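Foro Casa y Oficios > Pequeños espacios > Recibidores
Tema: Recibidor de 100 cm de ancho, ¿banco o zapatero abierto?

merluza_frita
Mensajes: 9
¡Hola a todos! Me acabo de mudar y tengo un recibidor que es un pasillo de 100 cm de ancho con la puerta abriendo hacia dentro. Me encanta el piso, tiene un suelo hidráulico precioso, pero en cuanto entran dos personas ya hay un montón de zapatos en medio. En casa nos descalzamos siempre. Estoy entre un banco con tapa de la serie Inby (lo vi en la tienda y me enamoré) o algo abierto y ligero. ¿Qué haríais?

tornillo_suelto
Mensajes: 3,000
¡Bienvenida! Abierto, sin dudarlo. Los bancos con tapa son muy bonitos, pero en un pasillo así te comen el paso y encima hay que levantar la tapa cada vez. A la semana los zapatos están delante del banco, te lo digo por experiencia. Yo tuve uno y acabó en el balcón con las macetas, donde por cierto queda fenomenal.

LaDelSexto
Pues yo discrepo. Con el suelo que cuenta merluza_frita, un mueble cerrado luce muchísimo más. Lo abierto se ve desordenado aunque esté ordenado. Tengo el Dratora de puertas abatibles, de los estrechos, y caben los zapatos de toda la familia menos las botas altas. Y encima pongo las llaves, el correo y una lamparita que es mi alegría cuando llego de noche.

tornillo_suelto
LaDelSexto escribió: "Lo abierto se ve desordenado aunque esté ordenado"
Depende de cuántos pares dejes fuera. Si solo están los de diario, queda estupendo. ¿Y el olor, en los abatibles?

LaDelSexto
Cero olor, pero es verdad que les puse bolsitas de lavanda. Y que en invierno los zapatos mojados se quedan fuera, sobre una bandeja. Ahí te doy media razón.

pan_con_aceite
Me meto porque acabo de pasar por lo mismo y estoy contentísimo con el resultado. Al final me decidí por un zapatero pequeño de bambú, de tres alturas. Pesa poquísimo, lo levanto con una mano para fregar y la madera clara le da una luz al pasillo que no me esperaba. Las chanclas de andar por casa las dejo delante, así las encuentro nada más entrar.
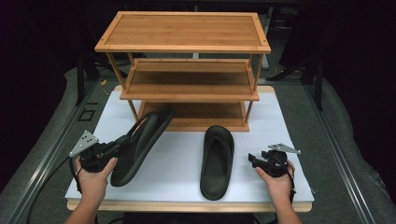 Cosas que miraría antes de comprar:

1. La puerta. Ábrela del todo y marca en el suelo con cinta de carrocero hasta dónde llega. Vive con la cinta un par de días, es el mejor truco que me han dado nunca.

2. La altura entre baldas. Para zapato bajo vale casi cualquiera. Para botines, mide los tuyos, que hay mucha diferencia de unos a otros.

3. Las patas. Fieltro debajo, y más con suelo hidráulico.

LaDelSexto
Lo de la cinta es una idea buenísima, me la apunto para el dormitorio. Sobre el bambú tengo mis dudas: el de mi hermana se le puso negro por abajo en una casa con humedad.

pan_con_aceite
El mío lleva poco, así que no puedo jurar nada — le he dado una mano de aceite y ya os contaré. ¿El de tu hermana estaba barnizado?

LaDelSexto
Ni idea, le pregunto.

cazuela8
Yo voto por la tercera vía: ¡la pared! Dos baldas estrechas de Kovács atornilladas a la altura de la rodilla, el suelo libre y la escoba pasa sin mover nada. En un pasillo de un metro es lo que más se agradece. Eso sí, con tabique de cartón yeso hay que usar tacos buenos.

tornillo_suelto
Cazuela, si está de alquiler igual no la dejan taladrar.

merluza_frita
¡Madre mía, cuántas respuestas, gracias! Sí, estoy de alquiler, así que la pared descartada (qué pena, porque la idea me chifla). Esta tarde pongo la cinta. Si el banco Inby deja menos de medio metro de paso me voy a lo abierto, y LaDelSexto, prometo tener fuera solo los zapatos de diario — los demás, al armario.

LaDelSexto
Eso decimos todos, jajaja. Si te acercas a la nave de Pruvdale mira también los abatibles, que en junio suelen rebajar los de exposición.

merluza_frita
Actualizo: la cinta ha hablado, con el banco no puedo ni abrir la puerta entera. Me paso mañana por Pruvdale con el metro en el bolso y miro los dos tipos. Pan_con_aceite, ¿qué aceite usaste?

pan_con_aceite
Uno de linaza, muy poquito y con un trapo de algodón. Deja secar bien antes de poner nada encima y extiende el trapo al aire libre al acabar, no lo guardes hecho una bola.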